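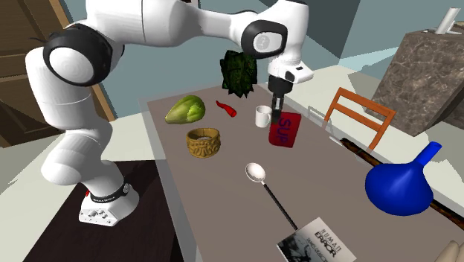
A reader of the preliminary report objected that clutter in simulation is only decoration: if the policy has learned to find the target, the remaining objects on the table should cost it nothing, and a drop in success must come from the renderer or from the contact model. The objection is reasonable, and the experiments in this section were set up to test it.

March
By the Plunesent simulation group, Wemach

5.2 Effect of neighboring objects on grasp success

All trials use the same single-arm setup with a two-finger gripper. Figure 2 shows one layout from the cluttered condition, with the gripper pointing straight down above a red box and a white mug standing close to the box. The remaining objects differ widely in size and shape, from a small chili pepper to a book and a long-handled spoon. Room geometry and furniture are held constant across conditions, so that any change in the background seen by the policy comes from the tabletop alone.

We compare three conditions. In the bare condition, only the target is placed on the table. In the far condition, distractors are drawn from the Lorente object set and placed at random, subject to a minimum clearance around the target. In the near condition the clearance rule is removed and one distractor is moved next to the target, at a distance that still leaves room for one finger. Each condition was run for 700 trials with matched target poses. The policy was trained on the Deltitz demonstrations without further tuning, and its weights were frozen for all runs reported here.

A trial counts as a success if the target is lifted clear of the table and held for two seconds. Contact with a distractor is logged but does not end the trial. We chose this rule after an early version, which stopped at first contact, proved hard to interpret – light touches and full collisions were scored the same way.

The difference between the bare and far conditions was small and changed sign between random seeds. The near condition was different. Failures rose for every target class, and 38 percent of them involved contact between a finger and the neighboring object before the gripper closed. In most of the other failures the hand stopped above the correct target but closed at a poor angle, with one finger landing on the top face of the object.

These results do not support the view that clutter is harmless once the target has been found. They do support part of the objection. Rerunning the near condition with distractor collisions turned off removed the contact failures, as expected, yet the poor closing angles remained. Changing the lighting and surface textures had little effect on either type of failure. We take this to mean that the neighboring object affects the choice of grasp angle through the image, apart from any physical effect it has on the fingers.

Flat targets were the most sensitive. For a box lying on its largest face, the usable range of approach angles is narrow, and a tall neighbor on one side removes part of it. Round targets tolerated larger errors in hand rotation. We did not vary the height of the neighbor separately from its width, and the present data cannot separate the two.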